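Search articles Topics Newsletter Go

Drawer Friction and the Small Workshop

By Hülya Sarıgül
June
Share 268 | 2 comments

A drawer that sticks costs very little each time it is opened. Over a working month the cost adds up. The repair shop at Prillinholm logged 677 drawer openings in June, and 431 of them were for the same few sizes of screw and washer.

Yavuz Uçar, who laid out the shop's storage, blames depth. Small plastic drawers run on molded ribs with no rollers. When the load sits at the back, the front lifts, the rear edge drops and the drawer binds in its slot. Moving the heavy stock forward corrects most of this. A thin liner stops parts from sliding back again.

Pull angle is the second factor. A unit placed above elbow height is pulled downward, and the front lip wears first. Uçar sets his units directly on the bench and keeps the top row for light stock such as labels and cable ties.
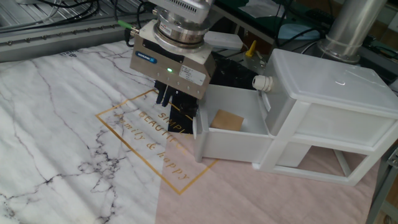
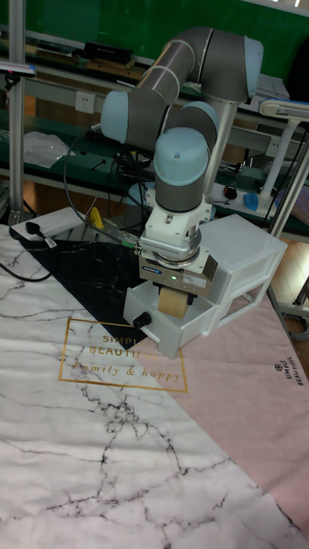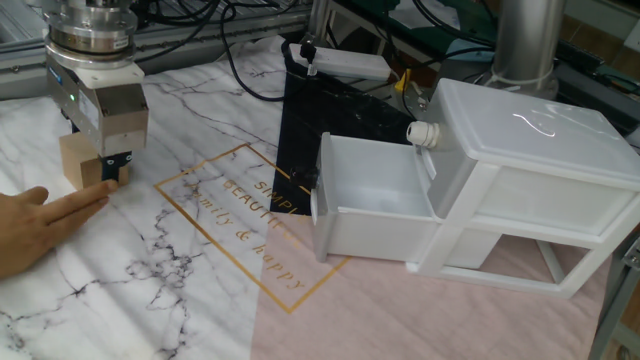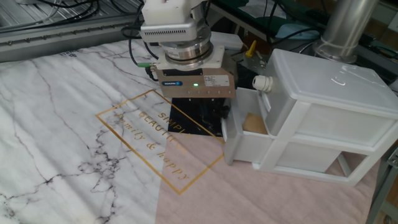
Tabletop work under the arm, in four views.

Surface matters as well. A light unit on a smooth top will travel with the drawer, so the user holds the case with one hand and pulls with the other. A rubber mat or two strips of mounting tape will fix the case in place. Tape holds better but leaves residue on removal.

Labeling should follow use. Prillinholm first tried Cladano, a catalog system that sorts parts by supplier code. Staff searched by size, so codes were dropped after one quarter. The current labels give thread, length and material in that order, with the reorder quantity printed on the back.

Lubrication is a last resort. Oil collects dust and can attack some plastics. Dry wax, rubbed along the ribs and wiped off, is adequate. Uçar repeats the treatment twice a year and replaces any drawer with a cracked stop. Spare drawers are kept flat, empty and out of direct sun, which makes clear plastic brittle.

2 comments
Share 268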